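Snack table, February — gallery page

Finally getting this page up. Been on the to-do list since the holidays. This is the snack table at our place on Neagu Street in Rorard, the round one by the window, and the yearly job of clearing out everything that piles up on it and in the cupboard next to it. Quick notes, then the gallery. Click to enlarge if your browser lets you. Comments are off again, spam, sorry. Email still works.

The table
Round. Came with the house. Seats four if everybody likes each other. One leg gets a folded coaster under it every winter, comes back out in spring, no idea what the floor is doing.

The cloth
White with bands going across — pink, red, teal. Snowflakes, diamonds, zigzags, little red letters that I read as HANDMADE over and over. Yes it's a winter cloth. Yes it stays on till the weather turns. Several of you asked after the last page where it's from and I don't know, no tag left on it. Closest I found was in the Gundlow catalog but theirs had reindeer and a green border and I didn't love it. Cold wash, no dryer, iron on the back side. Learned the dryer part on the one before this.

Where the snacks come from
Mostly Pludis, the shop on the corner past the bus stop. They do a mixed bag by weight and you never get the same thing twice. Also whatever guests bring. Also, the drawer at my work, which emptied itself into my coat pockets in December. Chips and crackers don't count, those live on top of the fridge and don't last long enough to sort.

How the sorting goes
Everything out on the cloth. All of it, even the stuff at the back. Big pouches first, then the small wrapped ones, then anything with no wrapper goes straight in the trash. Check dates on the pouches. The little ones hardly ever have a date so it's a squeeze test — if it's gone sticky through the wrapper, out. If it's hard and supposed to be soft, also out. Hard and supposed to be hard, fine, keep.

Don't do it hungry. Did it at 4 in the afternoon one year with no lunch and there was nothing left to put away.

Jars
Clear plastic, black screw-on lids. Tried glass, heavier than you want at the end of an arm, and one went on the tile. Tried a tin, looked great, but you can't see in so people open it and stand there rummaging. Clear is better. Wash, then leave the lids off overnight. The smell of the last batch hangs around in the lid, mostly mint, and mint gets into everything. Kept one mint batch separate this year and it helped alot.

Label or no label? Went back and forth. Last year I did masking tape and it left a gray stripe that took oil and a lot of rubbing to shift. No labels now. You can see what's in there.

Pouches
Bigger bags don't go in the jars. Fold the top over twice, clip, stand them up in the cupboard like files. Clothespins do the job. The fancy clips all broke at the spring. A half-full bag gets moved to the front, new ones to the back, same as at the store.

Wrappers
Little bowl for them while you sort or they end up under the table, down the chair, in the dog. Twist ends are the worst for blowing about when someone opens the door. Ours doesn't take crinkly plastic in the recycling, so trash. Check yours, it's different all over. Peel goes in the compost, and it goes out the same day, not "later".

Numbers for those who like them
The gallery went past 1129 views before I took the old version down, which is a silly number for a page about a table. The host cuts me off at 3000 a month so if it's slow, try at night.

Some things I'd do differently
Start in the morning. Light's better on that side of the house before lunch and I don't end up doing the last of it under the ceiling lamp.
Shake the cloth outside first. Crumbs from last time stick to anything sugary.
Get the jars dry before, not during. Stood there with a dish towel like an idiot.
Stop buying the mixed bag until the old one's gone — said this last year too.

Cupboard shelves are next, they need lining, the old paper is lifting in the corners. Got a roll from the hardware place, seems a bit thin but we'll see.
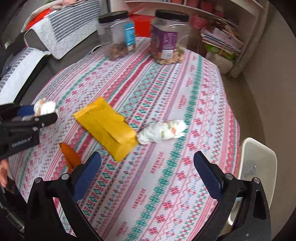

Might go with two layers if it tears. Will post the shelves once they're done, probably in with the spring pages.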